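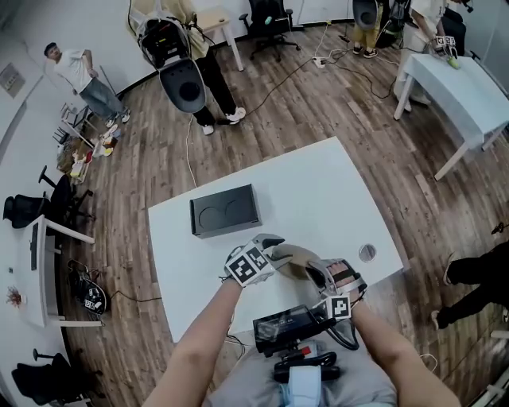 1/ Moving to a smaller apartment: what I learned about paper

I moved in November, from 4 rooms to 2. Many people write about furniture and clothes when they write about moving. I want to write about paper, which gave me the most trouble. It is a long thread, please take your tea first.

2/ When I came to this country I kept every letter. Bank, clinic, electric company, the language school, everything. I did not understand well which letter is important and which is advertising, so I decided that all of them are important. This continued for many years after my reading became good.

3/ The result was 43 folders. I know the number exactly, as I wrote it on the form for the moving company (Drisex, they were polite and came at 7 in the morning). The man on the phone asked me if it is an office move. No, it is one woman.

4/ I began with sorting by year. This was a mistake and I lost one full evening on it. A year tells you nothing. The lease and the pizza coupon are from the same year.

5/ Then I sorted by the question "who can ask me for this?" The tax office can ask. The landlord can ask. A doctor can ask. The coupon, no person will ask for it. With this question the work went much faster.

6/ My piles in the end:
Papers I must have as originals
Papers where a scan is enough
Papers to shred
Papers to recycle
Letters from family
The last pile I did not sort. I put it in a box and closed the box.

7/ About originals. Birth certificate, diplomas, certified translations, immigration papers, the lease. For me all this fits in one folder, the thin kind with elastic. I was a little ashamed to see it is so thin after 43 thick ones.

8/ About certified translations, for those who are in my situation: keep the translation together with the copy it was made from, and please do not remove the staple. Mine has a stamp that goes over both pages, and I don't want to explain at a counter why it is in two pieces.

9/ Scanning. I scanned 2304 pages. I used the scanner at the library on Hegazy Street, which has a feeder, and at home my phone for the small receipts. The library one is better but it does not like thin paper. Pharmacy receipts always went in crooked.

10/ File names. I tried to be clever in the beginning, with codes for each category. After one week I could not read my own codes. Now it is: year, who sent it, what it is. "2019 clinic blood test." Simple words, and the search finds it.

11/ Someone asked me under an older post which app I use. I tried Vevine for a month. It is nice, it reads the text inside the scan, but it put my dentist under "Travel" and I could not convince it otherwise. I returned to ordinary folders on the computer, with a second copy on a drive that stays at my sister's home.

12/ Shredding. A small home shredder becomes tired very quickly. Mine takes four sheets and then wants to rest. For the big pile I paid the copy shop, they charge by weight. It cost less than I was afraid of.

13/ A thing I did not expect: the paper from before was difficult for my feelings. My first rental application, for example, with all the mistakes corrected by a neighbor in green pen. I scanned it, and then I kept the original also. It goes against my rule in post 5. I accept this.

14/ Also manuals. I had manuals for machines which I don't own anymore. A rice cooker from three apartments ago! If the manual is online, recycle it. If the machine is gone, recycle it double.

15/ The new apartment has one shelf in the hallway, made by Iltlow, narrow, bought second hand. All my paper is on it now: the thin folder, two binders, and the closed box of letters. There is still place for a plant, but the hallway is dark and I think the plant would not be happy.

16/ For new letters I have a tray by the door. Every first of the month I empty it. So far I did it two times, and one of these times was on the fifth.

17/ What I still don't know: how long to keep payslips. I have read three different answers. At work they told me "until you are retired," and a friend told me she throws them out after one year. If you do accounting and live in this state, please write to me.

18/ And if you have an idea for old photographs printed on paper, also write. They are in a suitcase under the bed and I did not open it yet.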